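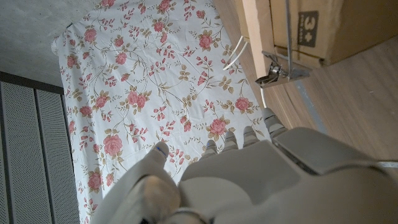
Drap blanc à roses, étalé bien à plat.

Linge de maison : mes trucs en vrac

Notés vite fait entre deux machines, mis à jour le 30 décembre. Pas d'ordre particulier, piochez dedans.

Draps imprimés
Toujours à l'envers dans le tambour. Fermer les boutons des housses, sinon les chaussettes partent dedans et on les retrouve au séchage. 40 degrés, pas plus, pour les imprimés fleuris sur fond blanc. Les draps blancs unis en coton supportent 60, mais lire l'étiquette quand même. Lessive liquide pour les couleurs, poudre pour le blanc (la poudre contient souvent un agent blanchissant, les roses palissent à la longue).
Ne pas bourrer. Une main à plat doit passer au-dessus du linge. Un drap double et deux taies, chez moi ça fait une machine.

Drap neuf
Premier lavage seul, à l'eau froide ou tiède. Un verre de vinaigre blanc dans le bac adoucissant. Ça ne fixe pas les couleurs, contrairement à ce qu'on lit partout, mais ça enlève l'apprêt et le tissu est moins raide. Jamais de vinaigre avec de la javel, JAMAIS.

Taches
Café : eau froide tout de suite, savon de Marseille, on frotte de l'extérieur vers le centre.
Sang : eau froide aussi, jamais chaude, ça cuit la tache. Sérum physiologique si vous en avez sous la main.
Gras : terre de Sommières, laisser une nuit, brosser. Ensuite seulement on lave.
Rouille : jus de citron et sel, au soleil, rincer. Essayer d'abord sur un coin de l'ourlet, le citron décolore certains imprimés.
Bougie : gratter quand c'est dur, puis papier absorbant dessus et dessous, fer tiède. Changer le papier souvent.

Séchage
Sortir dès la fin du cycle. Secouer un bon coup, tirer sur les quatre coins. À deux c'est mieux. Sur le fil, pincer par l'ourlet du bas et pas au milieu, sinon on a la marque de la pince en plein sur l'oreiller. En juin je sèche à l'ombre, les couleurs tiennent mieux. L'hiver, sur l'étendoir dans la chambre du fond, fenêtre entrouverte – compter deux jours pour un drap épais.
Mon étendoir est un Widmer, modèle 927, acheté il y a des années. Les embouts en plastique sont partis, remplacés par des bouchons de liège taillés au couteau. Tient très bien.

Plier à plat
Pour un drap plat : étaler, lisser du centre vers les bords avec la paume, aligner les lisières, plier en deux dans la longueur. Encore en deux. Puis en trois dans l'autre sens.

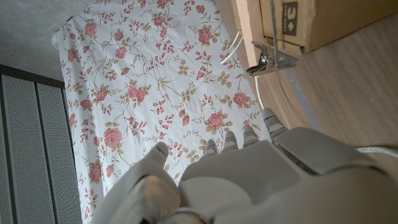 Et on lisse à chaque pli, pas juste à la fin. Si ça gondole, revenir en arrière d'un pli, sinon on le traîne jusqu'au bout. Pour le drap housse : glisser les coins les uns dans les autres, deux par deux, puis les quatre ensemble, poser le côté élastique vers le haut, rabattre pour faire un rectangle. Les premières fois c'est moche. On s'y fait.

Ranger
Drap plat, drap housse et une taie pliés ensemble, le tout glissé dans la deuxième taie. Plus besoin de chercher la parure à onze heures du soir. J'ai piqué l'idée dans un vieux bulletin de Grevcombe et je n'ai jamais changé depuis.
Les propres en bas de la pile, on prend en haut. Ça tourne.
Étagères de l'armoire : une planche brute tache le linge blanc. Papier de soie ou vieux torchon dessous. Les miennes viennent de chez Gondatwood, 100 cm de large, deux piles de draps doubles côte à côte et il reste la place des serviettes.
Lavande en sachet, à froisser de temps en temps. Savon sec dans un gant de toilette, marche aussi. Pas de sachet plastique fermé, le coton jaunit.

Repassage (si vraiment)
Linge encore un peu humide. Fer coton pour les 100 % coton, fer moyen pour les mélangés. Imprimés sur l'envers. Je ne repasse que le rabat du drap et les taies, le reste est sous la couverture, personne ne va vérifier.
Calcaire dans le fer : le mode d'emploi d'abord, certains fabricants interdisent le vinaigre. Mon Corimby a un petit bouchon a dévisser en dessous, on vide, on rince, terminé.

Vieux draps
Trop usé au milieu : couper dans la longueur, recoudre les bords extérieurs ensemble, ourler les côtés. Nos grands-mères faisaient ça. La couture au centre se sent un peu, bon pour un lit d'appoint.
Sinon chiffons à vitres (le coton très lavé ne peluche plus), housse pour les manteaux d'hiver, protection pour peindre – attention, la peinture traverse, en mettre deux épaisseurs. Garder les morceaux à fleurs pour les sachets de lavande ou des petits sacs à pain.

À venir : les couettes, et comment ravoir un oreiller en plumes.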